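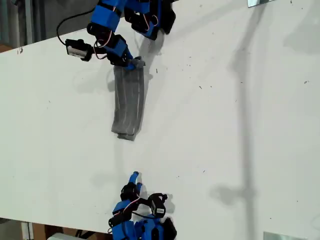

Why Does Rubbing Your Hands Make Them Warm?

Try it right now! Press your palms together and rub them fast while you count to 25. Feel that heat? You just made it yourself, with a push called friction.

What is friction?

Friction happens whenever two things touch and one tries to slide over the other. Even a surface that feels smooth has tiny bumps and dips, far too small to see. They catch on each other and slow the sliding down. Friction also turns some of your moving energy into heat - so your palms get toasty.

Is friction good or bad?

Both! Without it your sneakers would skid all over the sidewalk, your pencil wouldn't leave a mark, and every knot you tied would slip right open. Picking up a glass of juice would be a real mess.
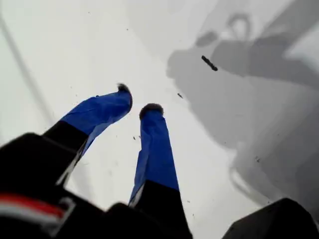
Sometimes we want less of it, though. Oil on a bike chain helps the links slide past each other, and wax helps skis zoom down a snowy hill.

Make a friction ramp

Lean a big book on a stack of smaller ones. Put a coin, an eraser and a sock at the top, then lift the edge slowly, a little at a time. Which one slides first? Now cover the book with a towel and try again - you may be in for a surprise!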